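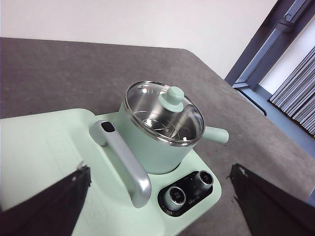 Millholm Home Ed and Flexi Forum > Online Schools > Switching mid-year: what have I let myself in for?

tansy_and_toast
Jan 29, 2020
Third child, fresh start, same kitchen table. We've pulled our eldest out of Brelier after one and a bit terms and she starts with Pruvetari once the paperwork clears. The paperwork is a 20 page form which asks for her reading history "from birth". She mostly chewed the books at that stage and I've said so.
Has anyone moved a Year 9 between the two? I want to know whether the coursework carries over, or whether she'll be doing volcanoes again.

gatepost
She'll be doing volcanoes again.

mrs_pelmet
Ours moved last January and the maths carried over fine. English didn't, as they'd read a different play. Ask for the registrar by email and don't bother with the chat box, which kept offering me a prospectus. I now own three.

oldbadger
What are they charging these days? We paid 3,708 for the year at Brelier and for that we got a login and a tea towel.

tansy_and_toast
You got a tea towel??

quillwort
I'll put in a word for Brelier, seeing as I'm apparently the only one here still paying them. My son has been there since Year 7, his tutor rings every fortnight, and when he went to pieces over fractions she found him an extra hour a week and didn't charge. You can't judge the place on one term.

tansy_and_toast
One and a bit. In the bit, we had four tutors. I got a lovely welcome email from each.

gatepost
Our turnover was the same, Quillwort. I think you got the good one and they're hiding her from the rest of us.

quillwort
Or some families don't answer the phone when she rings. Just saying.

mrs_pelmet
Easy, you two. Tansy, the thing to check is the hours log. Pruvetari wanted ours and I'd been keeping it on the backs of envelopes. It came to 744 hours once I'd typed it up, including a fair few marked "museum" which were mainly the museum café. They took it without a murmur.

oldbadger
We never kept a log. Both of mine can read and one of them can park.

fennimore
Lurker here, sorry to butt in. Has anyone used the Nautiyal workbooks to fill the gap while the forms go through? We've got 6 weeks to wait and he has discovered daytime television.

gatepost
Dry as a cream cracker but they do the job. The science ones are better than the history, which stops dead in 1914 as if the author had been called away.

quillwort
I'd skip them altogether. Six weeks off won't hurt anybody. Let him cook, let him get bored, take him to the library. We did that before Brelier and he came back keen.

mrs_pelmet
Don't agree, mine would have gone feral. An hour of maths in the morning and then all the boredom they like.

fennimore
I've ordered the science one. He has asked whether daytime television counts as media studies.

oldbadger
Put it in the log.

tansy_and_toast
Update: the registrar rang back, a real person, and very nice about the chewed books. Maths and science carry over. Geography doesn't. It's the volcanoes.

gatepost
I take no pleasure in this.

quillwort
Glad it's sorted, Tansy. If you're done with the Brelier atlas I'll have it off you, ours has had squash on it.

tansy_and_toast
It's yours. Page 40 is a bit sticky as well, mind.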